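Second-hand cart sorts out the Bistside supply room
April 9, 2009

If you've been into the supply room at the Bistside community clinic lately, you'll know the old arrangement. Everything lived in cardboard boxes on the one long shelf, the gauze was behind the tea towels, and if you wanted the small scissors you moved the kettle first. I've been popping in to help with the restocking for 2 years and I still couldn't have told you where the tape was on any given morning.

Well, that's over. The drawer cart has finally been put to work, and I went along to see it being set up and ended up staying most of the afternoon (I can't leave a half-sorted drawer alone, never could).

It came second-hand from the Arnby rooms when they closed their treatment area, and Fung-ping Lui got it for us for 80 dollars, which I still think is a steal. It's white with teal drawer fronts, it rolls, and the drawers lock. 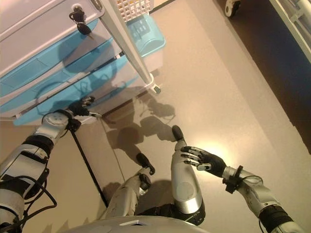 Fung-ping had quotes for a new one from Susunico and nearly signed off on it, too. That would have been 691 dollars before delivery, and the money would've come straight out of the fund for the new waiting room chairs. So the chairs are still on track for August, and I know a few of you with sore backs will be glad to hear that.

The job itself was mostly deciding what goes where, and we had a few friendly disagreements. I wanted dressings up top, as they're what everybody reaches for. Fung-ping wanted gloves up top. We went with dressings, then swapped it, then swapped it back again after a cup of tea. The rule now is that each drawer gets one kind of thing, and odd jars and bottles go in a drawer of their own until somebody works out what they are and whether we still want them.

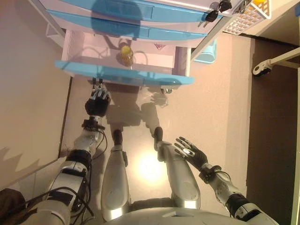 The open drawer, with one yellow-lidded jar inside. The keys are in the locks at the side.

About those keys. They'll hang in the front office from now on, on the hook beside the roster, and whoever opens up in the morning signs for them. Please don't take them home in your pocket. I say this as the person who once took the linen cupboard key to Tang for a long weekend and had to post it back.

There's a bit still to do. The labels haven't been printed - the first lot came out with "bandges" on them, which I'll own up to - and we've got a carton of cotton swabs in the hallway, all 3000 of them, waiting for a home. I reckon they'll fit if we take them out of the big box and split them up, but Fung-ping has her doubts and she's usually right about that sort of thing.

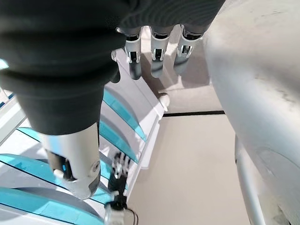 The next question is where the bulky stuff should live, the slings and the spare pillowcases and so on, which are never going to squash into a drawer no matter how hard you lean on them. Open storage is my vote. I like the look of the white rack with the teal slats, and it goes nicely with the colour of the drawers. Fung-ping would sooner have something with doors to keep the dust off, so we're going to try it my way for a month and then hers, and see which one people grumble about less.

If you're on the roster, come in ten minutes early for your next shift and I'll show you round the drawers. And if you've got a label maker at home that you're not using, I'd love to borrow it! Leave it at the front desk with your name on it and I'll get it back to you once the last drawer's done.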